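Chapter 7
Keeping the Engine Cool

What this chapter covers: where the heat goes, the parts that carry it away, reading a temperature gauge, coolant and its habits, first checks on a car that runs hot

I learned about cooling systems the way a lot of people do, on the shoulder of a long uphill road with the hood open and steam going everywhere. The car was an old Harju sedan with a straight six, which I had bought from a retired machinist named Martti Nieminen, and he had told me (twice, in fairness to him) to look at the radiator before I took it over the mountain. I was young and I had looked at the paint instead. I made it 135 miles. So if this chapter seems to fuss over small things like hose clamps and radiator caps, you'll know where the fussing comes from, and I hope it saves you the walk I had that afternoon!

An engine burns fuel to make heat, and it turns part of that heat into motion. A good share of what's left goes out through the exhaust. Much of the rest soaks into the metal of the cylinder head and the block, and it has to be carried off somehow, or the oil thins out, the pistons swell in their bores, and sooner or later something warps. Some older cars do this with air alone, blown over fins by a fan. Most of the cars you're likely to work on use liquid, and those are the ones we'll spend our time with.

The path is easy to follow once you've traced it by hand. The water pump pushes coolant through passages in the block and up into the head, where things are hottest. From there it comes to the thermostat, a small valve that stays shut while the engine is cold and opens as the coolant warms. Past the thermostat it runs through the upper hose to the radiator, gives up its heat to the air moving through the core, and goes back to the pump by the lower hose to start all over again. A branch of the same loop feeds the heater, and that's why weak heat on a cold December morning is so often the first hint that the coolant is low.

People tend to think of the thermostat as something that only matters when a car overheats, and I'd like to talk you out of that early. An engine that runs too cold wears faster and uses more fuel, and it builds up sludge in the oil. The coupe we follow through this part of the book, a Zito with its original four-cylinder, came to our shop with the thermostat missing altogether. A previous owner had pulled it out one summer to cure an overheating problem, and then drove it that way for years. The real trouble was a radiator packed with scale. Joris Aerts, who rebuilt the engine with me, kept the worst of the bearings in a coffee can on the bench, and he still shows it to anyone who suggests leaving a thermostat out.

Before you go on, find the radiator, both main hoses, the thermostat housing, and the pump on whatever car you have nearby. Do it with the engine cold. Never open the cap on a hot system. The pressure under that cap is what keeps the coolant from boiling, and when you let it go all at once, the coolant boils right there under your hand.

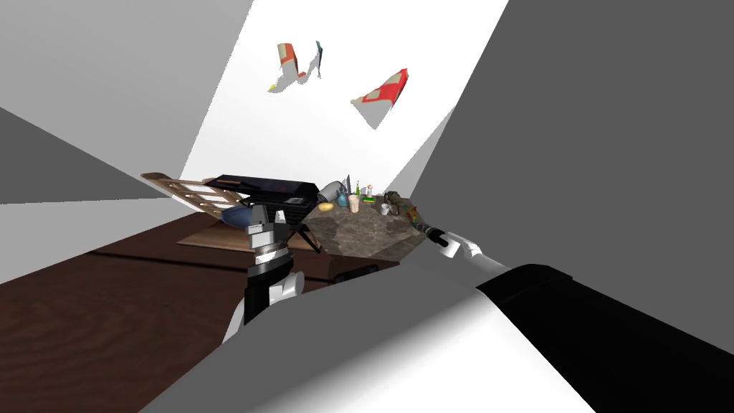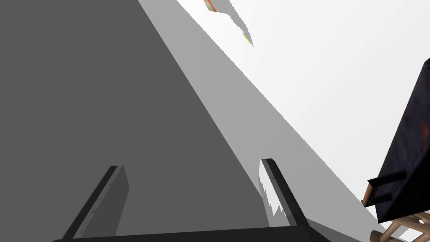
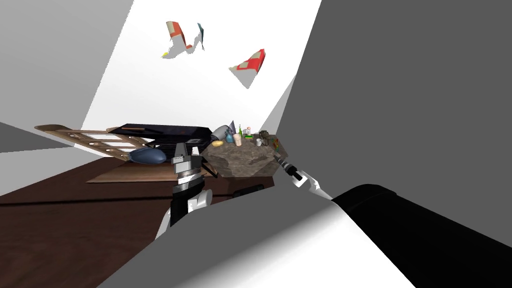 With the parts located, squeeze each hose gently along its length. A healthy hose feels firm with a little give in it, much like a garden hose with the water off. One that feels mushy, or crackles when you pinch it, is due for replacement, and so is one that has swollen near the clamps. The lower hose deserves an extra minute, as it sits on the suction side of the pump and can collapse at speed while looking perfectly fine at idle. Write down what you find, even if it all seems good. We'll come back to those notes in Section 7.3, when we drain the system and fill it with fresh coolant.

7.1 Reading the Temperature Gauge

Let's begin at the dashboard, where most drivers first meet the cooling system. The gauge in our Zito is marked from 100 to 200 degrees and a bit beyond, with a red band at the top end, and on a warm engine the needle should settle in one place and stay close to it. Get to know where that place is on your own car. A needle that has moved from its usual spot is worth looking into, even when it is still well short of the red.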